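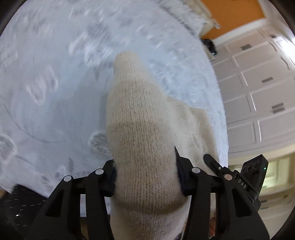
FOR IMMEDIATE RELEASE

Flernby Opens Its Spring Sweater Put-Away to Every Household in Nokamwood

NOKAMWOOD – There comes a morning every May when the heavy sweaters have been on the chair, the bedpost and the back of the door for long enough, and the closet is asking (politely, but it is asking) for a little attention. Flernby, the neighborhood knitwear care and mending shop, is delighted to announce that its Spring Sweater Put-Away, offered until now only to regular mending customers, is opening this year to every household in Nokamwood.

The Put-Away is a simple service, and we are very fond of it. Households bring in their winter knits, or have them picked up from the front porch, and Flernby looks over each piece at the seams, cuffs, neckline and hem, makes the small repairs that are easy to put off, washes and dries everything flat, and returns it all folded and ready for the shelf. Last season our mending tables handled 2080 sweaters, cardigans and vests, and with the larger workroom on Shakya Street now up and running, we have room for 3000 this spring. We would dearly love to fill it!

Sign-up is open now at the shop counter. The charge is by the bag, whatever is inside, and the first bag from any new household comes with two small repairs included.

It Starts on the Bed

Along with the service, Flernby is giving away a printed home guide for people who would like to do the putting away themselves, and we hope a great many of you will. Our menders wrote it over the winter, arguing happily about sleeves the whole time, and it begins where most of us do our sorting anyway, on top of the bedcovers.

The guide asks you to make the bed first and smooth the duvet, then to lay one sweater at a time face-up, neckline toward the headboard and hem toward you. Pick it up by the body or with a hand under the fold, and try to avoid hauling it along by one cuff, which over the years can leave you with one sleeve noticeably longer than the other. Bring the sleeves out to the sides, pat the ribbing back into line and take a slow look before you fold anything. A light-colored knit like the cream one with the black hearts deserves an especially good look in daylight, and any sweater with appliqués should have a fingertip run around the edge of each one to see whether a stitch has let go. A loose corner takes a few minutes with a needle in spring. Left until fall, it has a way of becoming a missing heart.

Go easy on the pulling and smoothing, too. Creases in the body will mostly relax by themselves if the sweater is given an hour to lie there, and there's no harm in leaving it on the covers while you go and have lunch.
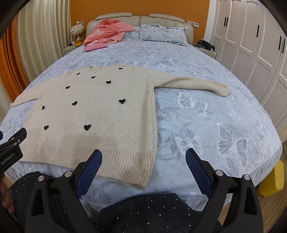 Folding, Flernby Style

Once a piece has been checked, the guide walks through our house fold. Sleeves come in across the front, the sides come in to meet them, and the hem is brought up toward the neckline in one easy turn. Fuzzy yarns are folded loosely and go on top of the stack, with the heavier knits beneath. We don't recommend hangers for anything in the guide, and yes, we know some of you will use them anyway, and you are still welcome in the shop.

New This Year: The Prunier Bag

Every Put-Away order will come home in the Prunier bag, our own cotton storage bag with a drawstring top and a cloth label you can write on. It was tried out over the past year by 313 Flernby customers, who sent back so many thoughtful notes that we changed the drawstring, widened the base and moved the label to the end, where it can be read from the edge of a shelf. The bags are yours to keep, and they can come back to us empty or full next spring.

How to Take Part

Households in Nokamwood can register at the Flernby counter on Shakya Street from 9 a.m. Porch pickup can be arranged at the same time. The home guide is free whether or not you bring us a single sweater, and copies are stacked by the door.

About Flernby

Flernby mends, washes and stores knitwear for the households of Nokamwood and the surrounding towns. The shop also hosts an open mending table, with needles, yarn scraps and coffee provided.

Media inquiries: please ask for the press desk at the Flernby shop counter.

###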